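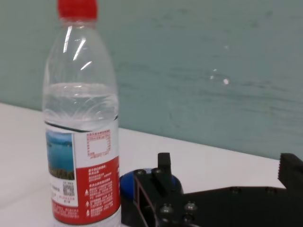 4. Recording the transparent object set

This section explains how to record wrist camera data for the Resum re-grasp method. Complete Section 3 (hand-eye calibration) before you start. The steps are the same for the training set and for the test set, but the two sets must be stored in different folders.

4.1 Why the set is needed

Resum estimates the grasp height from the wrist view alone. With opaque objects the estimate is stable. With clear plastic the method can confuse three edges: the shoulder of the bottle, the surface of the water and the top of the label. In our first tests the estimator often chose the water surface, and the fingers closed too low. The transparent set teaches the model to keep these edges apart.

4.2 Preparing the table

1. Use a white, matte tabletop. A glossy table gives a second, reflected bottle and the labeling tool will mark both.

2. Put the bottle upright, with the cap on. Leave the label in place, including the printed text and the QR code. The model must see labels as they are sold.

3. Place one distractor object near the base of the bottle. A low, round object is suitable. It may be partly hidden by the gripper.

4. Switch on the room lights and wait until the exposure value in the Motonis window stops changing. Then press Lock Exposure.

Note: Small highlights on the bottle shoulder and on the wall are allowed. Do not move the lamps to remove them. A set recorded without glare gave worse results on the real task.

CAUTION: Keep liquid away from the gripper body. The small holes on the mounting plate are not sealed.

4.3 Recording

5. Open the gripper fully. Both fingers should remain in the camera view, because the method uses them as a scale reference.

6. Move the arm by hand guiding to the first start pose. At this distance the bottle can fill nearly the whole height of the picture, and the cap or the lower edge of the label may be outside. This is acceptable if the water line is visible.

7. Press Record. The arm makes the approach at low speed and saves 200 pictures.

8. Rotate the bottle a little, so that another part of the label faces the camera, and repeat from step 6. Make 3 recordings for each water level.

9. Change the water level and record again. Use 2 levels: one above the label and one below its top edge.

CAUTION: Do not reach between the fingers while the Record lamp is on — the approach motion does not stop on light contact.

4.4 Checking the recording

10. Open the folder in the viewer and turn on the edge overlay. The green line should follow the water surface and the red line should follow the top of the label. If the lines are exchanged, mark the picture as Swapped. Do not delete it.

11. Check that the dark fingers are not marked as part of the object. This happens mostly where a finger stands before the base of the bottle or before the distractor.

12. Write the operator name and the water level in the log file. Without the water level the set cannot be used for evaluation.

Known problem: in version 2 of the viewer the overlay is drawn one picture late. Step forward once before you judge the lines.

Text of this section: Oana Moldovan. Checked on the test bench by Liviu Cozma, June 28, 2024.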